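Zinia towel rail in matt charcoal: long-term review

Reviewed 22 Apr 2019
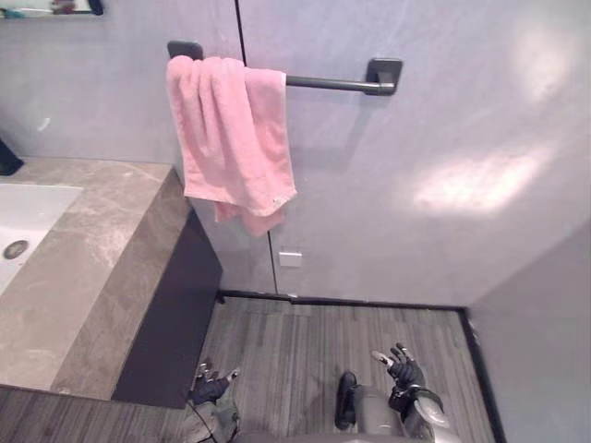
The rail on the back wall, with a pink towel folded over the left end.

I bought this rail in September when we had the bathroom redone, and it has been in daily use since. It is a plain single bar with a square mount at each end. It isn't heated and it doesn't swing out. Zinia sell it in three lengths and I went for the middle one, which takes two hand towels side by side or one bath towel with some room to spare. The finish is listed as charcoal and there is also a chrome version, which I looked at in the showroom and decided against because it showed every fingerprint.

What comes in the box

The bar, two wall mounts, two fixing brackets that sit behind the mounts, four screws, four wall plugs and a small hex key. There is a paper template for the holes and a single sheet of instructions. The template is the most useful thing in the packet. The instructions are four drawings and a line of text about cleaning, and the third drawing shows the bracket the wrong way up. I worked that out when the grub screw hole ended up facing the ceiling.

The wall plugs are poor. They are the soft, smooth kind and one of them spun in the hole before the screw had bitten. I threw them away and used plugs I already had. If your wall is plasterboard you will need proper hollow-wall fixings, and none are supplied.

Fitting

Our bathroom walls are large smooth panels from Lavau, light grey, fitted over the old wall. They look tidy and wipe down quickly, but you get one go at drilling them. There is a joint between two of the panels on the wall where the rail had to go, and the bar crosses it. The mounts therefore had to land well clear on either side. I measured this several times and then asked our fitter, Aminu Sani, to check it before I drilled. He moved my left-hand mark along a little and told me to put masking tape over both spots first.

He also told me to start with the drill on its slowest setting and no hammer action until I was through the panel. That worked well. The holes came out clean and the square plates cover them completely. The plates are flat and sit close to the wall, so a slightly rough hole wouldn't show in any case.

Once the brackets are up, the mounts slide over them and lock with a grub screw underneath. There is a small amount of play before you tighten, enough to correct the bar if it is slightly out of level. I used a spirit level on the bar itself and got it right on the second attempt. The whole job took me just under an hour, with a good part of that spent measuring.

If you have tiles you will want a tile bit, and I would still use the tape.

The finish

The bar is round and the mounts have square corners. I wasn't sure about that combination from the website, but on the wall it looks fine. The colour is a dark grey that stops short of black. We have black trim along the bottom of the walls and I had wondered whether the rail ought to match it. Having lived with it, I think the grey is better against the light panels, and it goes with the floor, which is grey wood-look plank.

It doesn't mark easily. Water spots dry to nothing you would notice, and toothpaste wipes off with a damp cloth. The instructions say no abrasive cleaners and nothing with bleach. My partner used Onulex bathroom spray on it for the first couple of months before either of us had read that line, and I can't see any harm from it, though we have stopped.

There is one small scratch on the underside of the bar. That was me with the hex key. It has not spread or rusted.

How it holds towels

A matt bar has slightly more grip than a polished one. On our old chrome rail a bath towel folded unevenly would work its way round and end up on the floor. On this one it stays where it is put, even when the back hangs a good deal lower than the front, and in our house that is how most towels get hung. Thin towels and flannels stay on too.

The bar is thick enough that a folded towel doesn't clamp together at the top. Drying is about what you would expect from an unheated rail. A bath towel folded double over the bar is dry by the next morning if the window has been open, and still damp in the fold if it hasn't. Opened out to a single layer it does better. If you have two people showering one after the other and only one rail, you will find yourself folding towels smaller than you would like, and they dry more slowly for it. I would buy the longest version if you have the wall for it.

The gap between the bar and the wall is generous enough for a thick towel. I can get my hand behind it to clean the panel, and I do that every couple of weeks.

Strength

Zinia don't give a load figure on the box, so I can only say how ours has behaved. It has had wet bath towels, a bath mat and, for one week, a very heavy dressing gown. The bar hasn't bowed. It is not a grab rail and shouldn't be used as one, and the instruction sheet does say so in small print.

The grub screws are the weak point. The one on the right worked loose after about three months and the mount began to shift a little whenever a towel was pulled off. I tightened it and it came loose again. The second time I put a dab of thread lock on it and it has been solid since. If I were fitting another I would do that from the start. Keep the hex key somewhere you can find it, as it is an odd size and wasn't in either of the sets I own.

Price and alternatives

I paid 31 pounds for it, with free delivery. The two others I considered were the Kneževič square rail and a heated one. The Kneževič is nicely made and the fixings in the box are better, but the bar is square in section and I found the edges left a crease in the towel when I tried it in the shop. It also costs nearly double. The heated rail would have come to over 200 pounds once the electrician was paid, and we already have a radiator in the room.

My neighbour Špela Kelmendi has the chrome version of the Zinia in her downstairs toilet and is happy with it, though she says she wipes it most days. Hers has not come loose at all, but it only ever has a hand towel on it.

I had one dealing with Zinia's customer service, over the upside-down drawing. They answered in two days and sent me a corrected sheet as a PDF. I asked about the grub screws in the same message and they offered to post a spare pair. These arrived the following week and were the same as the originals.

Good points

The finish has lasted well and is easy to clean
Towels don't slide off
The paper template is accurate
The mounts cover the holes fully and sit close to the wall
Some adjustment for level before tightening

Less good

Wall plugs are not worth using
One drawing in the instructions is wrong
Grub screws need thread lock
No load figure given

Who it would suit

Anyone who wants a plain dark rail and is able to drill two pairs of holes accurately. For a rented flat, or a wall you would rather not drill, look at the stick-on kind. For a family bathroom I would buy two and put one above the other, leaving enough of a drop between them for a folded bath towel. We may do this ourselves on the side wall later in the year.

Four out of five. It would have had the full five with decent plugs and a better grub screw.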